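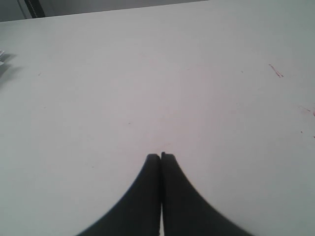 The white worktable, June.

The reorganization of the back room at Premmont reached its final stage this month, and I am recording the arrangements while they are fresh. Readers who followed the earlier entries on shelving will recall that the table was left until last.

The selection took longer than expected. Edeltraud Ruppert favored a darker surface on the grounds that it would hide marks. I preferred white, with a smooth matte finish, and after 18 days of correspondence the white was approved. Small parts are easier to find on it - screws in particular - and a pale surface shows at once what has been left behind at the end of an afternoon.

The following rules now apply. Everything is removed from the tabletop by 6 p.m. Mugs remain on the windowsill. Work in progress goes into one of the 3 trays on the lower shelf, labeled with the name of the person responsible. Items without a label are moved to the Brukum cabinet, where Vilém Šimko will hold them until the end of the month.

For cleaning, a damp cloth and a small amount of dish soap are sufficient. Scouring pads are not permitted. Azlan Siregar has asked whether a cutting mat may be left out permanently, and the request was declined, although a mat may be used freely during the day and stored upright afterward.

The old table has gone to Shigeru Matsuda, who intends to use it for seedlings. Its drawer contained almost 100 pencils, most of them usable, and these have been placed in the hallway for anyone who wants them.

The chairs have not yet been decided. Two samples are due from Vasilakis, and I will report on them once they have been sat in for a full week.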